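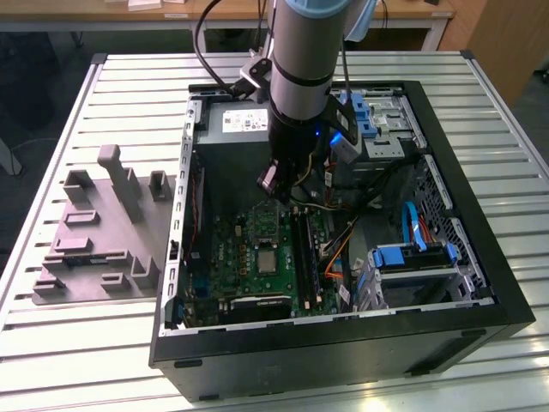

Rankgitter Zirnell aufstellen und verankern

Die folgende Anleitung gilt für das freistehende Rankgitter Zirnell in der Ausführung mit zwei Pfosten. Der Aufbau ist von zwei Personen vorzunehmen. Vor Beginn ist zu prüfen, ob im vorgesehenen Bereich Leitungen verlegt sind.

Standort
Der Abstand zu Mauern und Zäunen muss mindestens 40 cm betragen, damit die Bepflanzung auch von der Rückseite geschnitten werden kann. Auf frisch aufgeschüttetem Boden darf das Gitter nicht montiert werden.

Fundamente
Markieren Sie die Mittelpunkte der beiden Pfosten im Abstand von 113 cm. Heben Sie an beiden Stellen ein frostfreies Fundamentloch aus und verdichten Sie die Sohle. Die H-Anker werden in den noch feuchten Beton gesetzt und mit der Wasserwaage ausgerichtet. Der Beton muss vor der Montage vollständig ausgehärtet sein - maßgeblich sind die Angaben des Herstellers.

Montage
Stellen Sie die Pfosten in die Anker und verschrauben Sie sie zunächst nur handfest. Setzen Sie anschließend das Gitterfeld ein. Die Oberkante liegt bei 127 cm über dem Boden. Erst nach erneuter Prüfung der Senkrechten werden alle Schrauben festgezogen.

Bepflanzung und Pflege
Clematis und Kletterrosen können ab April gesetzt werden. Schnittkanten am Holz sind vorher mit Holzschutzmittel nachzubehandeln. Die Verschraubungen sind einmal jährlich zu kontrollieren.

Stand: 20. Oktober 2024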